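Bomer Adds Clear Square Cup and Long-Handled Spoon-Spatula to Its Cillurdale Serving Line

Both items ship to kitchen and craft retailers in July 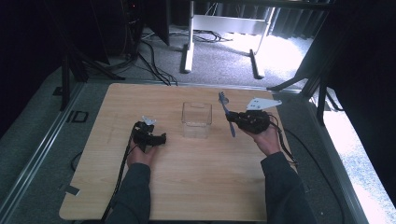

A clear, open-topped square container on a blond wooden board, with a long blue-purple utensil held beside it.

CILLURDALE – Bomer, a maker of small housewares, today announced two additions to its Cillurdale line of portioning and serving goods: a transparent square cup, sold as the Cillurdale Square, and a slim long-handled utensil, sold as the Cillurdale Reach. The items will be available separately and as a set beginning in July.

The Cillurdale Square is an open-topped container with straight walls and a flat base. It is intended for measured amounts of dry goods such as rice, lentils, salt, seeds and beads. The square footprint allows cups to be set edge to edge in a drawer or on a tray. Round cups of equal capacity leave gaps between them and take up more drawer area. Users can read the fill level from the side without lifting the cup.

The Cillurdale Reach is meant for stirring, scraping and moving small quantities from one container to another. The working end is rounded and the handle is narrow, so the utensil can enter a small opening at an angle. The handle end can be used to level off a filled cup. Bomer lists the Reach for cold and room-temperature use only. It should not be left in a heated pan.

Development of the two items began with a review of returned goods from the earlier Cillurdale range. According to the company, the most frequent complaint concerned spoons that were too wide for the cups they were sold with. Customers also reported that the corners of an earlier square cup were too tight to scrape clean. The inside corner radius was increased to 2 millimeters for the new version, and the utensil profile was matched to it.

"The two parts were drawn on the same sheet," said Antigoni Triantafyllou, product manager for the Cillurdale line. "If the spoon changed, the cup changed. We went through a number of tip shapes before the last bit of salt came out of the corner in one pass."

The cup and utensil were put through a bench program at Bomer's test room. Sample cups completed some 2,000 fill-and-empty cycles with coarse salt and were then inspected for clouding, edge wear and cracks. Utensils were flexed repeatedly at mid-handle and checked for a permanent bend. Bomer will supply the test summary to trade buyers on request.

Both items are hand wash only. Abrasive pads will scratch the cup walls and should be avoided. Cups should be dried before stacking.

Distribution will be handled by Olaniyan, which already carries the Cillurdale trays and lids. Trade cartons hold 12 sets. Opening orders are expected to reach 80 stores, with online sales to follow through Vilach. Existing Cillurdale lids do not fit the Square. A flat lid is in preparation and will be announced separately.

Buyers may request samples, carton dimensions and shelf labels from the Bomer trade desk.

Comments

pellworth: Does the flat lid seal or does it just sit on top? I would be storing seeds, and a loose lid is no use to me.

R. in the valley: I had the older square cup. The corners really were a pain to get flour out of, so good to see that fixed. Wish it could go in the dishwasher.

tincupboard: Any chance of selling the utensil in cartons by itself? We run a bead shop and only need the scoop part.

marrowfat: No capacity given anywhere in the release. Is it on the trade sheet?

Contact: Bomer Trade Desk, Cillurdale line | © Bomer. All rights reserved. | Back to top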